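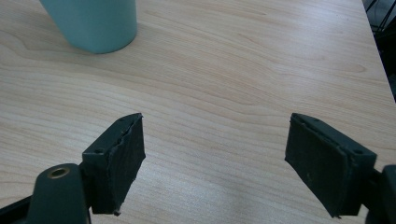
Perrine Gautier reckons you can tell how a household is getting on by whether there's a ring on the table. She told me this over the phone, quite cheerfully, and I looked down at my own kitchen table in Lilbridge and moved my tea.

I've been thinking about tables rather a lot lately. Ours is a pale wooden one with a big swirly grain, all loops and long wavy lines like a map of somewhere hilly, and we bought it in July after eleven years of eating off a thing with a wobble. I won't tell you what it cost. All right, I will: £286, second-hand, from a couple in Norkport who were moving into a flat and couldn't get it round the stairs. My husband thought that was steep. Then he sat at it for one breakfast and went quiet, and he's been following me about with a cloth ever since.

The trouble with pale wood is that it shows everything. A mint-green cup looks lovely on it (I know, because I went straight out and bought some to go with the table, which is exactly the sort of behaviour I used to laugh at in my sister) but put that cup down full of something hot and you spend the next ten minutes lifting it up to check underneath. I did this all through the first week. Visitors got a coaster before they got a hello.

So I rang Perrine, who has been waxing and patching other people's tables for longer than I've been able to keep a houseplant alive, and asked her what I ought to be doing. Oil or wax? Varnish? Nothing at all?

Her first question was whether I liked the table. I said I loved it. Then use it, she said, and stop ringing people up. But she did relent, and I scribbled it all down on the back of a gas bill.

For white rings, the cloudy sort you get from a hot mug, she leaves the thing alone for a day or two in case it fades by itself, and only then has a go with a soft cloth and a tiny dab of wax, rubbing along the grain. Dark rings have usually gone deeper and she says you either sand or make friends with them. Crumbs come off with a dry cloth, sticky patches with a damp one, wrung out until your wrists complain. She can't abide spray polish. I mentioned that I had a can under the sink and there was a bit of a silence.

Then there's the light. Our window faces the garden, and by mid-morning there's a patch of glare on the wood so bright you can barely see the grain in it. I'd been fretting that the finish was going milky. Perrine got me to crouch down and look along the top from the other side, with my cheek practically on the wood, and the patch slid off somewhere else. Just a shine, then! She did tell me to turn the table end to end every so often, so that one half doesn't change colour faster than the other. It takes two of us and a fair amount of swearing.

I tried two waxes in the end. The Boutros one comes in a flat tin and smells like a church, and it went on beautifully, though it wanted a good hour before I could buff it. The Esum is softer and quicker and I used far too much of it, so for an evening we had a table you could have skated on. I've gone back to the Boutros. You need hardly any, a scrape on the corner of an old T-shirt, and I do it with the radio on after the school run has left the house quiet.

We had my mother-in-law over for her birthday last month. She's 84 and has never used a coaster in her life. She put her cup straight down on the bare wood, right in the middle of the nicest swirl, and talked for an hour and a half about her neighbour's hedge. I didn't say a word. I did have my hand in my pocket, mind you, on the cloth.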